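Coughlan Play Kitchen Opens Its Doors in Ulport With Real Pans, Toy Vegetables and Plenty of Room to Stir

New family space from Utenside invites young cooks to make a very big pot of pretend soup
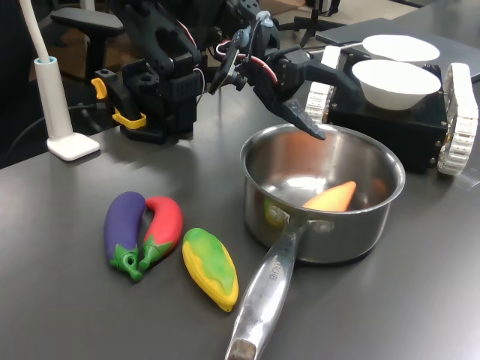
A stainless steel saucepan and toy vegetables, with a carrot already in the pan.

ULPORT, April. Families in Ulport and the neighboring town of Stidach will soon have a new place to spend a rainy morning, a long afternoon, or that difficult stretch of the day when lunch is over and supper is still a good way off. Utenside, the Ulport kitchenware shop and lending shelf, is delighted to announce the opening of the Coughlan Play Kitchen, a pretend-cooking room for children ages 2 to 8 and the grown-ups who come along with them.

The play kitchen takes up the whole of the bright back room at the Coughlan building, where Utenside has sold and lent cookware for the past 5 years. Customers who remember the room as the place where the roasting tins were stacked to the ceiling will hardly know it now. The tins have moved upstairs, the floor has been sanded, and there are low tables and open shelves all the way along the wall, with hooks set where a small person can reach them without asking for a boost.

What we are proudest of, and what we hope visitors will notice first, is that the pots and pans are the real thing. We have always loved the way children go straight past a toy stove at a friend's house and head for the cupboard where the big saucepans live. There is something about a proper pan, with its weight and its shine and the fine racket it makes when a spoon goes around the inside, that a plastic one has never quite matched. So the shelves in the play kitchen hold stainless steel saucepans with long metal handles, as well as colanders, ladles, mixing bowls and lids (so many lids!), all picked out from our own stock and our lending shelf.

The food, on the other hand, is entirely make-believe. There are orange carrots, purple eggplants with bright green caps, corn cobs with bumpy yellow kernels peeking out of green husks, and a great many other good things from the garden. More than 50 families in Ulport and Stidach answered our call for toy food over the winter, and when everything had been washed and sorted we found ourselves with 141 pieces, enough for soups, stews, stir-fries and whatever it is that results when an entire eggplant is served with a lid on top. We would like to thank every household that sent something in, including the ones who sent a bag and then came back the next week with another.

A visit to the play kitchen is a relaxed sort of affair. Children may pick their vegetables from the baskets by the door, carry them to a table, and cook for as long as their session lasts. Recipe cards with drawings are set out for anyone who would like a little direction. The first of these, Garden Soup, asks for one carrot, one corn cob and something purple, and leaves the rest up to the chef. Grown-ups are warmly encouraged to sit down and be served, and to ask for seconds.

We have also set aside a quieter first session each morning for toddlers and for children who prefer a gentler start. Lids stay on the shelf for that one, and wooden spoons take the place of metal. Later sessions are livelier, and we will not pretend otherwise.

Tidying up is part of the fun, or at least we have done our best to make it so. Each shelf has a painted outline of the pan that belongs on it, and the vegetable baskets are marked with colors, so that a child who cannot read yet can still find the right home for a carrot. We tried this out with some of our youngest customers last month and were very touched by how seriously they took the matter of where the corn should go.

Sessions are $8 per family, however many cooks you bring, and members of the Utenside lending shelf come in free of charge. The play kitchen opens at 9:30 a.m., with the last session beginning at 3 p.m. Places may be reserved at the shop counter or by telephone, and walk-in visitors are welcome whenever there is room at the tables. Strollers can be left in the covered passage beside the side entrance. An adult must stay with each group of children for the full session.

Donations of clean toy food in good condition are still very welcome and can be dropped off at the counter during shop hours. We are especially short of onions, mushrooms and anything that could pass for a potato.

About Utenside

Utenside sells, mends and lends everyday kitchenware from the Coughlan building in Ulport. Its lending shelf lets members borrow larger items such as stockpots, preserving pans and cake tins for a week at a time, and its pan-handle repair bench serves customers from Ulport, Stidach and the farms between.

Press inquiries and requests to visit the play kitchen before opening may be made at the Utenside shop counter.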